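Turnel G2 Parallel Gripper - Product Details, Specs and Bench Notes

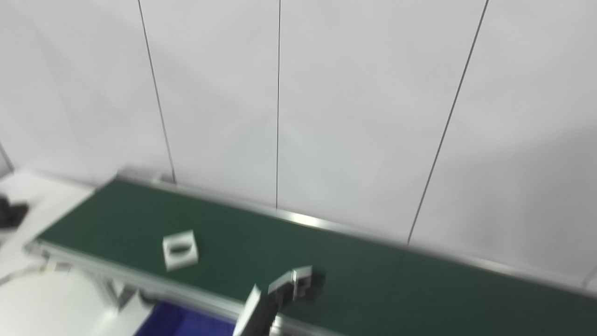

White test block on the green belt table, gripper coming in from the front rail.

The Turnel G2 is a two-finger electric gripper for small arms and small parts. It opens, it closes, and it tells the controller which of those it just did. If you have shopped for grippers lately you will know that the third item often costs extra.

We sell three makes of gripper in this size and we get asked which one to buy several times a week. So we put all three on the same arm, over the same table, and had them pick up the same block until we were thoroughly sick of it. The notes below come from that bench.

Part number: 3788
Fingers: 2, swappable
Finger sets in stock: 5
Controller: Nilteo box, sold separately (sorry)
Cable: included, flex rated
Lead time: 7 working days

How it compares

Turnel G2. The easiest of the three to live with. The slim fingers get in over a rail without much fuss, and small plastic parts come away without tooth marks. Grip force is set in software, in steps that make sense. The manual is short and was clearly written by someone in a hurry, but everything in it is correct.

Furtado Slimline. Faster to close and noticeably louder about it. A good choice if your parts are tough and your coworkers are patient. It wants a cleaner approach angle than the Turnel, and if you come in crooked it will shove the part down the table with real conviction. We spent most of a morning retrieving blocks.

Pernex Soft Pair. Lovely on anything round or fragile. On square blocks the pads bend more than we liked, so the part tends to settle a little off from where you grabbed it. For dropping things in a bin this hardly matters. For placing them in a fixture it matters a lot.

Cameras

All three were run with a camera mounted high and looking down over the table. A matte surface is worth the money here. White parts on dark green are about as kind as it gets for vision, and your first day will go better if you start there. The metal rails are less kind. They throw bright spots, and our first detection settings were very fond of those spots. Mask the rails out, or turn the lights down and explain it to everybody else in the room.

The Nilteo controller handles the Turnel and the Furtado from the same menu. The Pernex needs its own adapter, and the adapter needs its own power supply - budget for the extra outlet.

Before you order

Check your flange pattern against the drawing. Returns for wrong bolt holes are our most common kind, and the restocking fee applies no matter how nicely you write.

Finger sets are sold in pairs. Every so often a customer asks for one. We can't do one.

If your parts have a recess or opening on top, order the long finger set and grip from the sides. Inside gripping works with the Furtado too, though its fingertips need to be filed down first and that ends the warranty.

The loan unit is booked through January. Email us with your arm model and a photo of the part, next to a ruler if you own one.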